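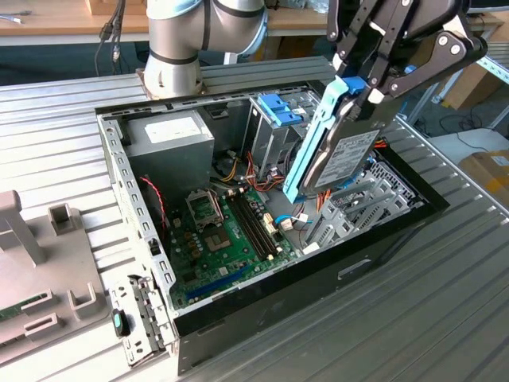 FOR IMMEDIATE RELEASE

Hadow Portraits opens second studio in Joniswood, adds headshot days for small businesses

JONISWOOD – Hadow Portraits, the family and business photography studio based in Tollmont, opens its second location in August. The new space is on the upper floor of the Ackermann Building, 704 Mill Street, above the shoe repair. Entrance at the side. Buzzer marked STUDIO.

Same team, same prices as Tollmont. More room. The Joniswood studio has north-facing windows along one wall, a changing room with a real door, and a ramp and elevator from the rear parking lot. Babies, dogs and grandparents all welcome, as before.

New with this opening: headshot days for small businesses. Staff come in one after another, eight people in a morning, same backdrop and same light so the team page matches. Each person gets two finished pictures, one cropped for the web and one full size. Retouching is light. Stray hairs, lint, a shaving nick. Anything more, ask.

Shops and trades who would rather be photographed at work can book a half day on location instead. Bakery, garage, dental office, barn – all fine. The studio brings its own lights and needs one working outlet and a place to park. Travel is included within Tollmont and Joniswood.

"We kept hearing from people that they hated the picture on their own website," the studio said in a statement. "Mostly it was a cropped wedding photo with somebody's shoulder still in it. We'd like to fix a few of those."

Weddings continue out of Tollmont only. Couples already booked are not affected and don't need to do anything. Albums on order will be ready for pickup at either location, just tell us wich one.

Family sessions at Joniswood run mornings and late afternoons. Evening slots on request, weather doesn't matter indoors. Outdoor sessions by the millpond start again once the path work is finished, no date from the town yet.

Opening offer: any headshot day booked before the end of August comes with a free group picture, taken the same morning. Existing clients can use thier gift cards at both studios. Old paper vouchers still good too, bring the voucher.

Open house from 4 p.m. on opening day. Coffee, prints on the walls, some 800 of them from the Tollmont years, so if you sat for us there's a fair chance you're up there. Families can take their own print home at the end.

Bookings and press questions: Hadow Portraits, front desk, extension 2668. Pictures of the new studio available to local papers on request – please allow a day.

###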